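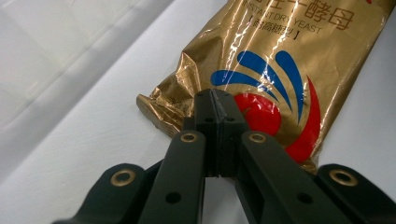

Filed under: Baking, Pantry Talk

I bought my first gold packet of yeast by mistake. I was at the Asian grocery near my sister's old apartment, mostly there for noodles and the good chili crisp, and I saw INSTANT DRY YEAST in thin little capital letters on a shiny foil packet with a blue and red swirl on it, and I thought, well, I'm out of yeast, and into the basket it went. I didn't look at the rest of the label. I can't read Chinese, so I figured yeast was yeast and went home and made pizza.

The pizza was fine. A bit slow, maybe. It wasn't until Magdolna Nyitrai came over for coffee and saw the packet on my counter that I learned what I had. She lived in Taipei for years before she moved into the house behind ours, and she tapped the line of characters in the square brackets and told me this was the kind for sweet doughs. High-sugar tolerant. "You've been putting this in pizza?" she said, and then she laughed so hard she had to put her cup down.

I have to back up a little, because I'd been fighting with my cinnamon rolls for most of the winter. My grandmother's recipe has a lot of sugar in it, and I mean a lot, and butter and eggs on top of that, and every time I made them the dough just sat in the bowl looking sorry for itself. I tried a warmer kitchen. I tried the oven with only the light on. I tried doubling the yeast, which gave me rolls that tasted like a brewery (my husband ate them anyway, bless him). I had pretty much decided that Grandma had left something off the recipe card on purpose, which would have been just like her.

Magdolna's explanation was that sugar pulls water toward itself, so in a very sweet dough the yeast goes thirsty and gets sluggish. The high-sugar kind is bred to put up with that. There's regular instant yeast for your plain loaves and pizza, where there's hardly any sugar in the bowl, and there's this kind for brioche and sweet buns and, yes, cinnamon rolls. I've been baking since I was nine years old and somehow I had never run into this!

So I made the rolls again that same weekend with the gold packet. I changed nothing else. Same flour, same bowl, same spot by the stove with a dish towel over it. I went off to fold laundry and lost track of the time, and when I came back the dough was pushing up the towel. I may have called my sister. I may have sent her four pictures of a bowl of dough.

A few things I've picked up since then, for anyone who wants to try it:

You don't have to dissolve instant yeast first. I stir it right into the flour. I do keep it away from the salt until everything is mixed, mostly out of habit, and I've never tested whether it matters.

Sweet dough is still slower than plain dough, even with the right yeast, so don't panic at the one hour mark. Mine wants closer to two in the winter. In August it was so hot in our kitchen that I had to keep running back to check on it.

Once the packet is open, squeeze the air out, roll the end down tight and clip it. I put the whole thing in a jar with a lid and keep it in the freezer door. I spoon it straight into the flour from there, no thawing. Write the month you opened it on a piece of masking tape, and stick that on the jar and not on the foil, where mine peeled right off.

And if the packet is all you have, go ahead and use it in your regular bread. It'll work, it just may take its time getting started. That was my slow pizza, I'm pretty sure.

My friend Dexter has asked me twice now for the roll recipe, and I promise I'm going to type it up. The trouble is that Grandma's card says things like "butter, enough" and "flour until it feels right," so I've been weighing everything as I go and scribbling on the back of an envelope. So far I know the dough takes 145 grams of sugar, which looked like a misprint even to me when I saw it on the scale. I want to make one more batch before I put the rest in writing, especially the filling, where I keep getting carried away with the cardamom.

Magdolna wants me to try her milk buns next. She's bringing over her pan, and I told her I'd supply the yeast.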